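Mererid Howells
Dec 17, 2021

OK, calculator thread, because I have been sitting on this for a while and my family has asked me to please tell someone else. The Durkus 34 is getting a firmware update and it changes more than the release notes let on.

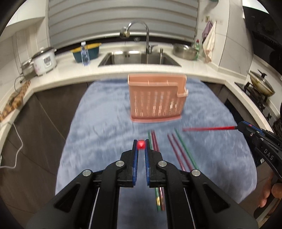

Red chopstick, blue cloth.

Quick background for anyone who followed me for the bread posts. The Durkus 34 is a graphing calculator made by Hsiao. It came out with a pretty decent screen and a truly awful menu system, and a bunch of us have been writing little programs for it ever since. I learned to code on the one before it, in the back row of a chemistry class. Sorry, Mr. Pritchard.

(Alun Pritchard, if you are reading this, I did pass. Barely. The titration program helped.)

So. The update. Xuân Khổng posted the changelog on the Plemance boards last night and it's pretty short. New exam mode, faster plotting, "improved file handling." That last one is carrying an awful lot of weight, let me tell you.

What "improved file handling" means is that programs and variables now live in folders. Real folders! With names! On the old firmware everything got dumped into one long list, and if you had a lot of programs you sat there holding the down arrow like it was an elevator button.

I have 141 programs on mine. I know. Most of them are versions of the same snake game. There's SNAKE, SNAKE2, SNAKEB, SNAKEOK and then SNAKEOLD, which for some reason is the newest one and the only one where the tail works right.

Names are still capped at eight characters, by the way. Folders too. I was hoping they'd bump that up but nope.

Now the part I wanted to warn people about. If you have a program that calls another program by name, and you move one of them into a folder, the call breaks. It doesn't give you a useful error either. You get "Undefined" and a blinking cursor and that's your lot.

You can fix it by putting the folder name and a slash in front of the call. GAMES/SNAKEOLD instead of just SNAKEOLD. Works fine, runs at the same speed as far as I can tell. But if you've shared your program with other people, their folders won't match yours, and then you get emails.

I have already gotten emails.

Arwel Nicholas had a smarter idea, which is to leave all the helper programs in the top level and only put the things you launch yourself into folders. The top level still gets searched last if nothing else matches. I moved everything around this morning to try it and my big stats package ran the first time, no edits.

Let me talk about plotting for a second because I was ready to be grumpy about it and I'm not. I've got a test graph I always use, a nasty thing with a sine inside a sine and a steep bit in the middle. On the old firmware it took 34 seconds to draw. On the new one it took 10. Same window, same settings, fresh batteries both times.

It does look slightly different! If you zoom in on the steep bit there's a gap in the line where there used to be a solid stroke. I think they're skipping points when the slope gets big. You can turn on "fine" in the graph settings and the gap goes away, and so does most of the speed, which, fair enough.

Exam mode. Teachers, this one's for you. It used to be that turning on exam mode hid your programs, and turning it off brought them back. Now it asks whether you want to hide or erase. The erase option is FIRST and it's already highlighted.

Please, please tell your students. I can see exactly how this goes. Kid sits down, teacher says turn on exam mode, kid mashes Enter, and there goes a semester of programs. Back up first. The Zinel cable still works for that and so does the free transfer program, as long as you have the version from October or later.

I asked on the boards whether the order could be swapped and Ratree Jaidee, who keeps the bug list over there, added it with a note that said "agree strongly." So it's on the list. No idea if Hsiao reads the list.

Speaking of the Zinel cable. If your computer stops seeing the calculator after the update, don't panic and don't reinstall anything. Unplug it, go to Settings, then Link, and switch the mode from Auto to Direct. Mine reset itself to Auto and I spent an entire evening swapping ports before I looked in the menu.

Someone asked in my replies if they should update in the middle of a school year. I would wait, personally. If you only use it for class and you aren't bothered by the menus, there's nothing in here you need before summer, and your teacher may want everybody on the same version for tests anyway.

If you're a programmer, though, go for it. Two new commands nobody put in the changelog! There's one that reads the battery level and one that gives you the current folder as a string. Xuân found them by scrolling all the way through the catalog, and I love that someone did that.

The battery one returns a number from zero to 5 and I have not seen it say anything but 5 or 2. Make of that what you will. I'm putting it in the corner of the snake game regardless.

The folder one is more useful. You can have a program check where it is and build its own calls from that, so the path problem I was moaning about earlier mostly goes away. Arwel has a short example up on Plemance, only a few lines. I borrowed it for the stats package and it held up, except when you launch from the home screen shortcut. Then the string comes back empty and you have to handle that yourself.

How to do the handling, since two people have asked already - check if the string's length is zero, and if so, skip the slash. That's the whole thing. I made it much harder than that the first time and had a fun half hour with a program that kept calling itself.

Things that are still broken, for the record. The clock still loses time when you swap batteries. Pressing Clear twice in the table screen still kicks you out to home. And the matrix editor still won't let you paste, so if you've got a big one you're typing it in by hand like it's a punishment.

Also, the font. They changed the zero. It used to have a slash through it and now it doesn't, and in the program editor I can't tell it apart from a capital O. I stared at a variable called O0 for longer than I'd like to say. Yes I named it that. Yes I've renamed it.

A few people want to know if you can go back to the old firmware. Sort of? The transfer program will send it, and the calculator will accept it, but anything you've put in a folder won't show up. It's still taking up memory, you just can't see it. Move everything back to the top level BEFORE you downgrade. Ratree has the full steps pinned and she's much more careful than I am, so go read hers.

Oh, and one for the collectors. The older gray model isn't getting this update. Same buttons, but less memory inside, and the installer refuses right at the start. If you pick one up at a yard sale, look at the back - the newer ones have a tiny "B" after the model number. The gray one is still a nice calculator! Mine lives in the kitchen drawer and does recipe math.

I'll put the updated stats package up on Plemance tonight, once I've gone through the matrix bits again. The snake game is coming after that. It'll be called SNAKE3 and I'm deleting the others. Probably.

Edit to the cable post up there: Arwel says on his computer it was the other way around, and he had to go from Direct back to Auto. So just try whichever one you're not on.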